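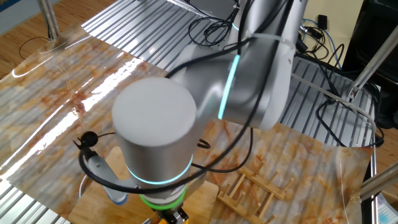

Kitchen Work Is Still Waiting for Its Machine

Opinion, by Jolien Martens

Public discussion of household robots tends to treat the kitchen as a solved problem with a delivery date. Agencies that plan home care, and the employers who supply it, should be careful before they budget on that assumption.

The industrial record is strong. A robot arm on a fixed line can place the same part in the same position 1000 times without complaint, and Jomora and Tanberg have both built sound businesses on that fact. A cutting board and a dish rack present another kind of task. The rack may have been moved since breakfast. A plate must be turned, lowered between two pegs and released at the right moment. A person does this while talking to someone in the next room. For a machine, each step is a separate chance to fail.

Suppliers point to their success rates, and these deserve a fair reading. In its latest briefing to buyers, Van Wijk reported that its system put away a full set of dishes with 3 errors in 11 trials. As research, the result is respectable. In a home it would mean broken plates every week, and a resident who must stand by to watch. Supervision is labor, and it is seldom counted in the price.

There is also the matter of setting. Most trials take place at a table prepared for the purpose, with the arm fixed nearby and its cables kept within reach of a technician. Homes have narrow counters, poor light, children and pets. Ikov has stated that it expects general kitchen help to be common by 2047. That date is more modest than many, and I find it more credible.

None of this argues against continued funding. It argues for contracts that pay for chores completed in occupied homes, and for test results that include every dropped cup. Until such results are published, care budgets should continue to provide for human hands at the sink.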